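Home | Index of Articles | Household and Trades | Random Entry | Log In

Hank (cord storage)

A hank is a bundle made by folding or looping a flexible cord back and forth into parallel lengths and binding it, usually once and usually near the middle. The word comes from the yarn and rope trades and has since been borrowed for electrical leads, where it describes the compact bundle in which power cords and adapters are commonly sold, stored and shipped. It is distinguished from a coil, in which the cord travels in a circle, although the two words are used loosely and many bundles sold as coils are hanks by any sensible definition.

Origin of the term

In textile use a hank was a measure as well as a shape, with a length that depended on the fiber and on who was selling it. Popular accounts often say that the method passed directly from ropewalks to electricians. The evidence for this is thin. The claim usually rests on an 1872 handbook from the Resthorpe ropeworks, which describes folding light line "in the hand" and securing it with a turn of twine. The handbook says nothing about electrical wire, and the folding of line in the hand is such an obvious thing to do that it hardly needs a line of descent. Fiona Dunbar, in a short survey of packing practice, calls the ropewalk story "repeated far more often than it is checked."

Form

A typical hank has a waist where the tie sits and a fan of loops at one or both ends. The ends of the cord are left free so that the connectors can be inspected without undoing the bundle. Where a lead has a plug at one end and an appliance connector at the other, packers often bring both to the same end. Some manuals present this as a rule. In practice it depends on whether the cord was folded from its midpoint or from one end, and bundles of both sorts turn up in the same carton.

Adapters complicate matters. The heavy body of a power adapter can't be folded in with the cord, so it is commonly left on a length of free lead outside the bundle. The cord may be tied neatly while the adapter goes wherever it likes, and it can pull the outer loops out of line.
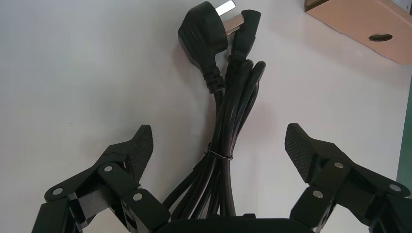
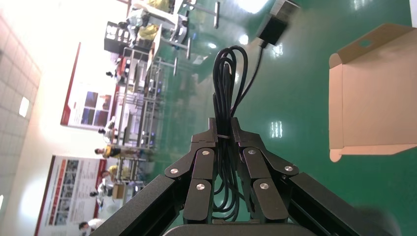
Cord bundles held by cable ties: a power cord with its plug and appliance connector side by side (first), and a cable with its adapter on a free lead, next to an open cardboard box (second).

Ties and fastenings

The fastenings in general use are the twist tie, the plastic cable tie, the hook-and-loop strap, the rubber band and the cord's own tail wrapped around the waist. Each has its defenders. The twist tie is cheap and can be undone by hand, but is easily lost. The ratcheting cable tie holds well and usually has to be cut, with some risk to the insulation if the person cutting is in a hurry. Rubber bands perish and may leave a sticky residue.

The Krawczyk method, which uses 2 ties set a hand's width apart, is sometimes recommended for longer leads. Its supporters say it stops the loops from slipping. A second tie plainly does hold the bundle more firmly, though whether this matters for a cord that will spend its life in a drawer is another question.

Wrapping the tail around the bundle needs no fastening at all and is widely discouraged. The objection is that it bends the cord sharply where it meets the plug, at the point protected by the molded collar.

Claims about damage

Much advice on cord storage concerns damage, and much of it is hard to verify. It is reasonable to say that repeated tight bending in the same place can tire the conductors inside a cord. It is less reasonable to give a single safe bend for every cord, since thickness, stranding and covering vary so much. The Tamer cord guide advises replacing any lead after 70 foldings, without saying how the figure was reached or who is expected to keep count. The guide's own illustrations show bundles folded more tightly than its text allows.

Broken insulation, exposed wire and a plug that has come loose from its cord are proper reasons to stop using a lead. A cord that merely keeps the shape of its loops after being untied is usually showing set in the covering, which often relaxes with use.

Packing

When several hanks go into one carton, they are generally laid flat with the plugs facing the same way, or each is placed in its own bag. Bagging prevents loops from catching on metal pins. It also uses a great many bags, and the Hudum packing notes, which favor it strongly, were issued by a seller of bags.

Leads of different lengths look much alike once bundled, so a label on the tie is useful.

See also: Coil; Cable tie; Skein; Strain relief

We use cookies to remember your reading preferences. Accept | Manage settings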